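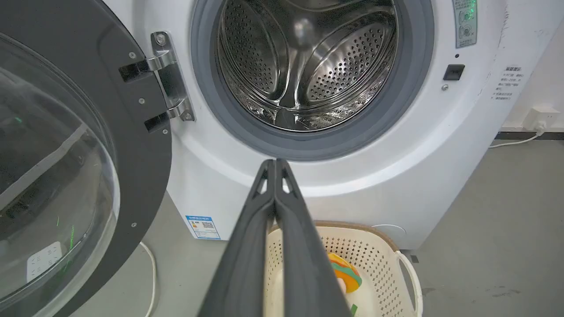

Unit 8: Who Empties the Washer?

The Cabral laundry washed 3,482 loads in August, and management would like a robot to have done more of them. Before you argue for or against, write down what the attendant's job is. The posting says "load and unload machines." Suqin Long, who has held the job through 2 changes of owner, filled a page and asked for more paper.

Keep three terms apart:
Task: one piece of work, such as moving things between basket and drum.
Job: the tasks, plus whatever falls between them.
Residue: what is left for a person once the robot has its share. It rarely comes with a raise.

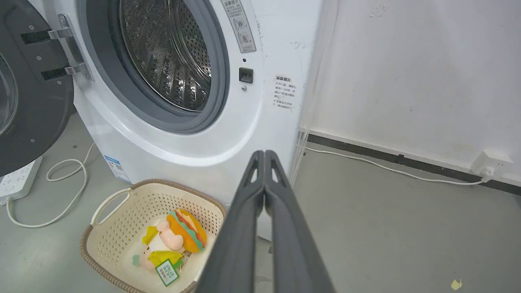 Residue tends to be the odd stuff. Towels are polite. Anything with limbs and a hang tag calls for judgment, and judgment is still billed at the attendant's hourly rate.

For next time: read the Warkholm case and write 600 words on who should be paid for watching the robot. "The robot" has been tried.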